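Sorting Push Buttons with Two Arms: Project Report

Anneliese Kasten and Dirk Reuter
Student project, Firkville

1. What we set out to do

Our assignment was to pick a small handling task and find out how well a learned controller could do it with two arms. We chose sorting electrical push buttons between two trays. The parts are cheap and hard to break, and they have an awkward shape: round on top, square underneath, with metal terminals that catch on things.

The project proposal said the system would "reliably sort mixed components by type." We wrote that sentence before we had touched the arms, and we would like to withdraw it. This report covers what we got working, what we did not, and which of our own numbers we think should be ignored.

2. Background

We started from Toren, the training code that last year's group left behind. Their report claims it "generalizes to new parts with little extra data." We could not find the test behind that claim. The only parts in their folder were wooden cubes of one size, and a cube looks the same to a gripper whichever side it lands on. A push button does not. It can stand on its base or lie on its side, and the two cases need different grasps.

We kept Toren for training and wrote our own recording script, which we named Pledum. It saves the arm positions and the camera view together. Its first version saved them with a delay between the two, and we lost most of August before Dirk noticed that the gripper in the video closed after the log said it had closed.

3. Setup

The work surface is a table covered in gray felt. The felt was Anneliese's idea, after parts kept sliding on the bare top. Each arm has its own tray and a two-finger gripper, and the camera looks down over both. We fixed the tray positions with tape marks for the first half of the project and then moved them a little between runs for the second half.

An operator drives the arms by hand to record a demonstration. The trained controller then gets the same camera view and has to produce the motions by itself.
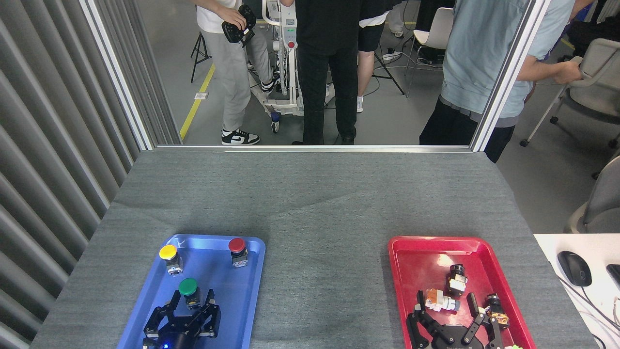 Fig. 1. Camera view of the two trays, with the left gripper open around the green button.

The parts in the blue tray in Fig. 1 are the easy case. There is space between the buttons, so the fingers can come down on either side of one without touching its neighbors. The red tray is closer to what we got when parts were dropped in without care: the orange-and-white component is on its side, and the gripper has to come at it from another angle. Most of our early demonstrations looked like the blue tray. That was a mistake, and we come back to it below.

4. Data

We recorded 700 demonstrations and kept 333. The rest were thrown out for the delay described above, for dropped parts, or for operator errors such as starting with the wrong arm. Throwing out the drops seemed sensible at the time. Looking back, it meant the controller never saw anyone recover from one, and when it drops a part now it carries on to the other tray with empty fingers and opens them there as if the job were done.

Training ran for 2000 passes on the lab computer. We also tried stopping earlier. The error curve looked worse, but the arms behaved the same as far as either of us could tell, so we have stopped putting that curve in our slides.

5. Results

We ran 104 test trials. With parts standing upright and spread out, the controller picked the right one most of the time. With a part on its side, it failed more often than it succeeded. The usual failure was a finger landing on the terminals and pushing the part against the tray rim.

We are not giving a single success rate. Our trials were not split evenly between the two cases, so any overall figure would mostly tell you how we chose to lay out the trays. We also set up the test trays ourselves, knowing which layouts the controller liked. Reinholz, the group at the next bench, offered to set them up for us in exchange for the same favor, and we should have said yes.

Moving the trays hurt less than we expected - a small shift made little difference. A larger shift made the left arm reach for the old position, which suggests to us that it had partly memorized where to go.

6. What we would change

Record more parts lying down. Keep the dropped-part runs and record what the operator does next. Check the timing of the recording script on the first day with something simple, such as tapping the table. Have someone else lay out the test trays.

The Pledum script and the 333 kept demonstrations are in the course folder. The readme is out of date in the section on calibration; use the comments in the script instead.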